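The Water Desk

The notice came on a Tuesday, folded in thirds and tucked under the wiper of my truck, because the utility had run out of door hangers. It was dated 2018-01-16. It said that the water in Flurnville met every standard and that customers did not need to do anything.

I had worked at the paper for eleven years by then. I covered water, sewer, roads and the school lunch contract. The editor called it the water desk, though it was the same desk as everything else, next to the copier.

I read the notice twice in the parking lot. Then I drove to the Arancibia plant, on the river side of town, to ask why they had sent it.

The plant manager was a heavy man with a gray mustache. He had been there since the plant was built. He met me at the gate and walked me to his office, where he had a coffee maker and a shelf of binders.

"You sent out a notice telling people they don't need to do anything," I said.

"That's right."

"Usually when you don't need people to do anything, you don't send them a notice."

He poured two cups. He said the lawyers had written it. There had been a post going around, and the front office had started getting calls.

I knew about the post. It was a list of the worst tap water in the state, and Flurnville was fourth. My sister had sent it to me. So had my dentist. It had a picture of a brown glass of water that did not come from Flurnville or anywhere near it.

"Is it wrong?" I asked.

"It's a list," he said. "They took our worst reading from one tap on one day and put it up against other towns' averages. That tap was in a building that had been shut for two years. You'd get a bad number out of any pipe that sat that long."

"Which building?"

He looked at the coffee. "The old Koka cannery."

I wrote it down. He let me copy the page from the binder, and I drove back along the river with the page on the passenger seat.

The cannery had closed when I was still in high school, opened again as a warehouse, and closed again. My father had worked there. He used to come home smelling of peaches in the summer and of vinegar the rest of the year. He drank from the fountain by the time clock every working day and lived to be eighty-one, and I knew that proved nothing, but I thought of it anyway.

The editor wanted the story for the weekend. She said she wanted it straight.

"Is the water good or is it bad?" she asked.

"The list is bad," I said. "I don't know about the water yet."

"Then find out."

So I bought test kits. The paper would not pay for a lab, and the lab in the city wanted 700 dollars for a full panel at one address. The kits came from a company called Gutico and cost nineteen dollars each. They had paper strips, a little brown bottle and a color card. I bought six with my own money and kept the receipt, in case anyone changed their mind.

I did my own kitchen first. I ran the tap, filled the bottle, set the timer on the stove and laid the strip against the card. Everything came out pale, and the card said pale was fine.

I did my sister's house, the library, the diner and the high school. At the high school a science teacher let me in during her planning period. She asked what I was testing for, and I read her the list off the box. She said the strips were all right for hardness and not much use for the rest.

"You'd be guessing," she said.

"I'm comparing."

"You'd be comparing guesses."

She was right, and I put that in my notes too. She gave me the number of a woman she had gone to college with who ran the bench at the county health lab. I called from the school parking lot with the heater on.

The woman at the county said they tested for residents at cost if the resident filled out a form. I filled out the form. Then I filled out five more, with permission from the people at each address. She told me how to take a proper sample. You let the water sit in the pipes overnight and you take the first of it in the morning, before anybody flushes or makes coffee. You don't rinse the bottle. You don't clean the tap. You cover the sample and you bring it in cold.

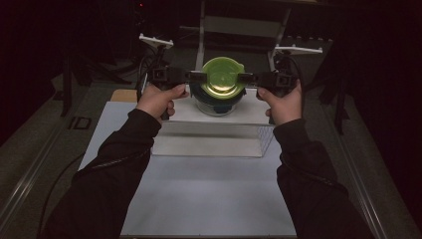
A bowl under a translucent green lid, held between two black grippers.

I was up at four-thirty the next day. It was eleven degrees and the streetlights were still on. My sister came to the door in her robe and stood in the hall while I held the bottle under her tap.

"Should I be worried?" she asked.

"I don't think so."

"You're in my kitchen in the dark."

I told her it was the way they wanted it done. She asked if she could make coffee now and I said she could.

The diner was harder. The cook came in at four and always filled the urns right away, so I had called the night before and asked him to wait. He waited, and there were two plow drivers at the counter who were not happy about it. One of them asked me what was wrong with the water. I said maybe nothing. He said that was what they told his uncle about the mill. I wrote that down and did not use it.

The last bottle was for the cannery. The manager had the key, since the utility had a valve in the basement, and he came down himself. We went in with flashlights. Most of the floor was bare, with bolt holes in it where the lines had been. The time clock was gone, but the fountain was still on the wall. He turned the valve downstairs and yelled up to me, and I pushed the bar. It coughed for a while. Then it ran orange.

"That's your number," he said, when he had climbed back up. He was breathing hard. "That's the whole list, right there."

"Why did you sample it in the first place?"

He took his time. He said they had to pull from a set number of sites each year, and one of the regular ones had dropped out. A homeowner had moved. Somebody in the office picked the next address on the sheet, and the next address was the cannery. By the time he saw the result, it had been filed.

"You could have said so."

"We did say so. We put it in the annual report."

I had read the annual report. It was in a footnote on page nineteen. I told him that, and he nodded as if he had known the page.

The county took eight days. I wrote about the lunch contract while I waited. A man called the newsroom three times to say his dog would not drink from the tap anymore, and a woman called to say she had been drinking it for sixty years and would like to be interviewed. I interviewed her. She talked mostly about the flood.

The results came by email in the late afternoon. Five of the six were low. The cannery was as high as the list had said, a little higher. I read them through and then read the one I had skipped past, the library, which was low but not as low as the others. I called the county.

"What's different about the library?" I asked.

"Age of the building, probably," the woman said. "Old service line. It's under the limit."

"How many old service lines are there?"

"You'd have to ask the utility."

I asked the utility. The manager called me back after supper, from home, with a television going behind him. He said there were 3,551 connections in Flurnville. He said 2,016 of them had been checked and were copper or plastic. Of the ones left, he thought most were fine too.

"But you haven't looked," I said.

"We do as many as we have money for. Last year it was 500."

"Did that go in the notice?"

The television went quiet. He must have found the remote.

"No," he said. "The notice was about the list."

I wrote it that night at the desk by the copier. The first half said that the list had used one dead tap in an empty building and that the utility was right to complain about it. The second half said what he had told me about the lines. The editor read it standing up with her coat on. She moved one paragraph and changed "dead" to "unused."

"They're going to be mad at you," she said. "And the other people are going to be mad at you."

"Which other people?"

"The ones who liked the list."

It ran on Sunday, below the fold, next to the hockey scores. My dentist's office called to say it was very informative and to remind me I was due for a cleaning. The plant manager did not call. The next week, when I went out to ask about the main break on River Street, he met me at the gate the same as always, walked me to his office and filled the coffee maker from the tap.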